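Filed under: Community, Giving, Kids & School

I have been helping with the after-school homework room at Drodska Street for a little over a year, and people keep asking me what happened with the grant. So I'm writing it down once.

The short version is that we got it. The Talebi Fund said yes in May, for a smaller amount than we asked for, and the money covers one paid part-time coordinator and snacks through the school year. It does not cover the van. I'll get to the van.

When I started, the homework room was open two afternoons a week and had 14 kids on the sign-up sheet. Most came from the elementary school two blocks over, and a few of the older ones walked from the middle school. Delia Lungu was running it on her own with whoever could show up. She had a key, a folding table from her garage, and a plastic bin of pencils. Parents paid nothing and still don't.

I came in because my neighbor's son was going and needed somebody for fractions. I can do fractions. After that I just kept showing up.
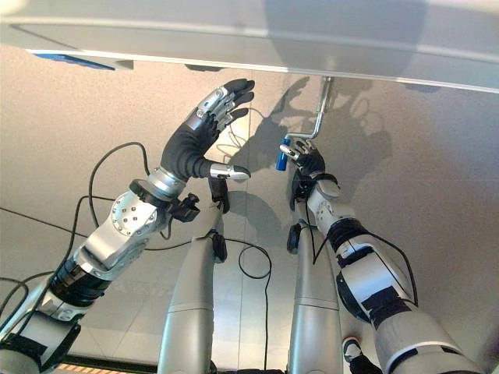 What we asked for

The application was longer than I expected. It wanted a budget, a letter from a school, a description of need, and a page on how we would measure results. Mitra Mazandarani wrote most of it at her kitchen table. She used to do this kind of writing for a clinic, and she knew to put the budget together first and write the rest around it. I had started the other way and wasted a weekend.

The part on results gave us the most trouble. The fund wanted test scores. We don't have test scores, and the school can't hand them over without a signed form from every family. In the end we offered attendance and homework completion, both of which we can track ourselves with a clipboard. Mitra called the program officer to ask if that would be acceptable and was told to go ahead. If you are applying for anything like this, call. The number was right there on the form and it took me three weeks to think of using it.

We asked for a coordinator at 14 hours a week, snacks, printing, a used van, and insurance for the van. They cut the last two. The letter was polite about it and said transportation was outside the scope of the program.

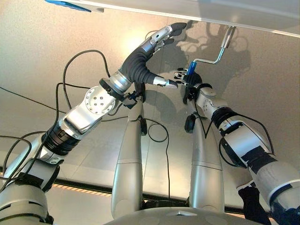 Robot hand reaching up to a white panel.

Getting the kids there

The van matters because of the apartments out past Cestar Road. There are plenty of families there and no sidewalk for a good part of the way. The bus runs, but it comes through about 40 minutes before school lets out and then again close to dinner. Kianoush Hassanpour lives out there and has been driving his own two plus whoever fits. That is 4 kids in a regular car. He is fine with it, but it means that when he's working a late shift, none of them come.

We talked about asking the school district. Delia had already tried. They will add a stop for a program on school property, and we are in a rented room over a dry cleaner, so we don't qualify. Moving into the school would solve that, but then we'd have to close on every school holiday and during staff days, and those are exactly the days some parents need us most. We went back and forth on it for a whole evening and left it where it was.

For now there is a carpool sheet taped to the door. Three more parents have signed it. The church on Prorkus Avenue has a van it uses on weekends, and Delia is going to ask about weekday afternoons. I don't know what they'll say. The insurance is going to be the question again, I expect.
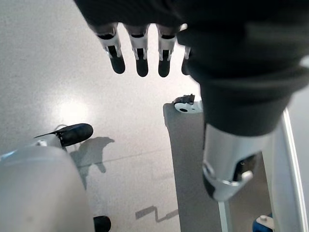

The new coordinator is Fereshteh Arabzadeh, and she started two weeks ago. She was a classroom aide for years and she has already changed how the afternoons run. Snack comes first now, then reading, then homework, with the last half hour open for whatever they want to do. One of the fifth graders wants to build things, so she has been saving cardboard and string for him, and his current plan is a hand. He was going to make it all one color, but now he wants to paint the tips black. Fereshteh told him he can have the paint when his spelling is done.

She also asked for a quieter corner. Some of the kids can't work with the others talking, and I had never really noticed, or I noticed and figured it was part of the deal. We put a bookshelf sideways and moved one table behind it. It gets used every day.

What we still need is mostly ordinary. Lined paper, the wide kind for the little ones. Granola bars without nuts. A second pencil sharpener, as the one we have eats pencils. Anyone who can sit with a third grader and listen to them read for an hour would be very welcome – you don't need to be a teacher and you don't need to commit to every week. Delia would like to know ahead of time if you're coming, and there's a short background check form she'll give you. Mine took a few days to come back.

The next report to the fund is due at the end of the semester. Mitra has already made the spreadsheet and I have been told to keep the clipboard up to date.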